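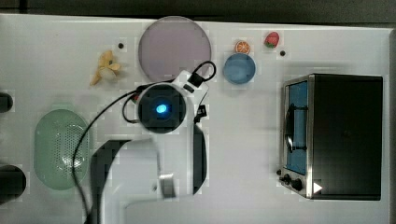 **Short fiction**

# Toast, Take 126

The banana went on the purple plate. That was the whole job until lunch.

I had the arm by the wrist, in the loose mode, where the motors hold up the weight and let you do the steering. You take hold of the white part and walk it through the air. It feels like leading somebody across an icy parking lot. Over, down, close on the banana, up, across, open. Then back to the start, press the pedal, wait for the beep, and do it again.

Rojanasak wanted 200 good ones by the end of the month. We had 126, and 49 of those were mine.

The night shift worked the other way. They sat in an office in Skiredberg with a headset and a pair of handles, and the arm in our room did whatever their hands did. I had never met them. I knew them from the log, where they went by Station Two, and from how they left the table. Station Two always put the strawberry back on its side with the leaves still on, and always parked the colander down in the left corner where I would have to reach around it.

After a few weeks I could tell their takes from mine with the labels hidden. Mine were quick on the way over and slow on the way down. I shove things a little before I close on them, to be sure they're there. Station Two never shoved. They stopped a finger's width above the fruit, waited, and then went straight down. On the graph it looked like a stair.

"You two are teaching it different manners," my supervisor said. She didn't say which were better. She had thirty takes to check before her train and she went back to checking them.

In October they loaded the first trained version and let it run alone. I stood by the stop button. The blue light was on at the wrist. The arm came over fast, the way I do, and I felt a little proud and a little embarrassed, like hearing my own voice on an answering machine. Then, just above the banana, it stopped.

It waited. I counted in my head without meaning to. Then it went straight down.

It missed by the width of one curl of peel. The fingers closed on nothing, went up, crossed over, and opened above the plate with great care. My supervisor wrote that down as a fail.

"Again," she said.

On the next run it came over, stopped, waited, dropped, and just before it closed it gave the banana a small shove.

The banana went on the plate.

She marked it and went to call Ilten, who paid for the project and liked to be called. I stayed and reset the table. Banana to the left, at an angle. Orange slice by the plate, strawberry past it. Blue bowl under the orange. The toaster oven was next on the list after fruit, and I wasn't looking forward to it. The door has a heavy handle, and pulling something open by somebody else's wrist is hard on the shoulder.

There's a notes field at the end of each session. Mostly people put things like *cable snagged* or *Fosis driver restarted*. I had never written anything in it that wasn't about the equipment. That evening I typed, *It waits like you do,* and then I sat there with my coat on, deciding whether to leave it.

I left it.

In the morning there were 22 new takes, all clean. The strawberry was on its side and the colander was down in the left corner. Under the last take, in the notes field, Station Two had put: *Saw the shove. Can you go slower on the oven door? My handles don't feel the weight.*

I took my coat off, got hold of the wrist, and went over to the door as slowly as I could.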